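4.2 Where the table ends up

The households in our Illorside sample own tables in the way that other people own gym memberships. Asked in the first interview what the table was for, 95 percent of them said "eating." Asked in the second interview where they had eaten the night before, a good share named the couch, the car, or a spot by the sink. We do not report this to shame anyone. Two of the authors ate lunch over a keyboard while coding the answers.

Following Arnell, we call the objects that sit on a table between meals its residue. Arnell's original scheme sorts residue by owner: mine, yours, ours. This worked poorly in Illorside, where the most common answer to "Whose is this?" was the name of somebody else in the house, and where that person, when found, gave a third name. The Litow scheme sorts by destination instead, asking where each thing is supposed to go. It was a better fit, although it produced a large category for things that are supposed to go on the table because that is where they have always been.

We therefore used a hybrid. Each of the 80 households kept a paper diary through September, with one line per object and no limit on lines. The diaries yielded 2327 entries. Mayu Imai read all of them and assigned each to one of three classes: passing (gone by the next entry), parked (present for two to six entries), and settled (present for seven or more). Drinks containers gave us the most trouble. A glass is carried off sooner or later by someone who wants a glass. A bottle with a cap on it makes no such demand. It will keep, and so it is kept.

Figure 3 gives an idea of the type. A capped bottle stands upright on the pale purple base, with the far half of the table left clear. In the diaries, respondents described this kind of arrangement as "pretty much cleared off," and we have let their standard stand.
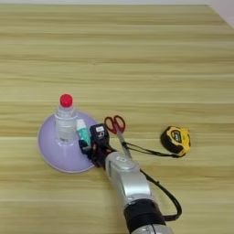
Figure 3. Tabletop with a clear plastic bottle, red cap, on a domed lavender base.

4.3 Clearing and its witnesses

If residue builds up slowly, it leaves all at once. The diaries record long flat stretches in which nothing moves, followed by a single evening on which the whole table is emptied. We had expected these evenings to follow the trash schedule. They followed visitors. A guest announced a day ahead was enough to clear most tables, and a guest announced an hour ahead cleared all of them, with the contents going to a bedroom and the door being shut.

The earlier Nagano survey, which covered 200 apartments, found the same pattern and treated it as hospitality. We are less sure. Several respondents cleared the table for a plumber. One cleared it for us, then apologized for having nothing to show, and was visibly relieved when we asked to see the bedroom.

The settled class behaved differently. Settled objects were seldom cleared for guests; they were straightened. Respondents turned them to face the room, lined them up with the table edge, or moved them to the middle as if they were flowers. Asked why, most said that the object lived there. It is hard to code an answer like that — we filed it under "ours" and moved on to seating, which is taken up in Section 5.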